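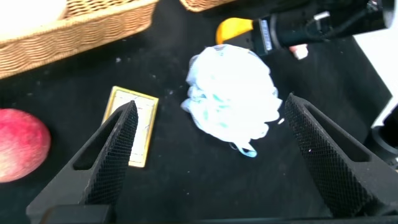 Chapter 4. Sorting Small Goods into Open Baskets

4.1 Scope

Sorting is the assignment of loose items to a fixed set of containers. This chapter covers open baskets on a table. Closed bins and drawer units are treated in Chapter 5. The basket classes follow Rieger and Dvorak, and the Tavel worksheet at the end of the chapter uses the same terms.

4.2 The work surface

A plain dark cloth gives strong contrast with light goods. It also shows lint, which should be brushed off between batches. 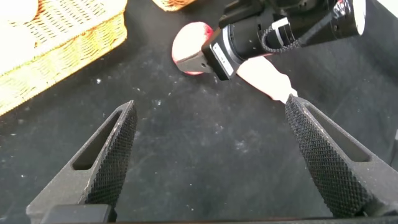 Figure 4.1 Wicker basket at the back left of a black surface, with pale items inside.

Baskets stand at the back or side of the surface. The area in front of the sorter is the staging area and is limited to 400 mm in depth.
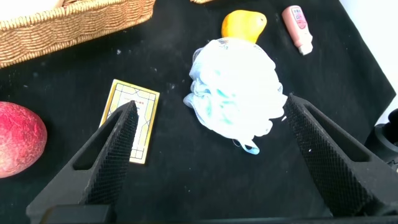 Items are classed by shape before they are classed by use. Rounded items may roll and are moved first. Flat items stay where they are put but are easily covered by other goods. A red fruit-like piece and a card with a yellowish border, lying side by side, therefore belong to separate classes even when both go to the same basket.

4.3 Surface condition

Loose dust is graded on the Vunden scale before each batch. 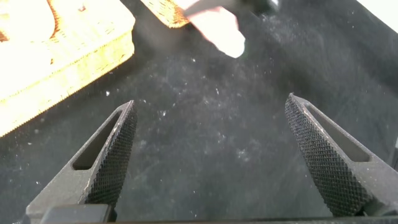
Figure 4.2 Fine dust, larger flecks and smears on a black surface.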